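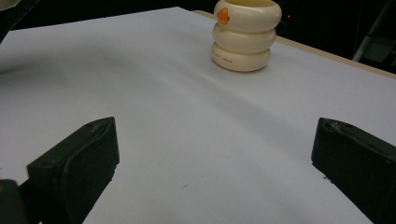
Comparing the Staniforth and Akinby fingers by hand

Run this comparison before either finger set is fitted to an arm. Cover the table with plain white paper and stand the test piece near the far side, as with the cream stacking cup, so that both open fingers stay in view on the approach.

1. Open the gripper fully and line up the gap with the cup.
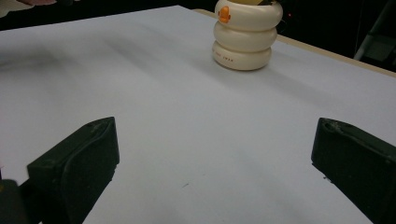 Gripper open, cup ahead.

2. Approach slowly, close on the middle tier and lift. Make 5 attempts with each set – 2 operators, same cup.

3. Release the cup and close the jaws on nothing.
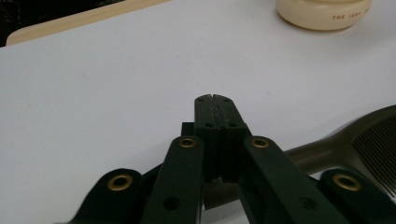

Check the seam for gaps and record the result on the Borncombe sheet.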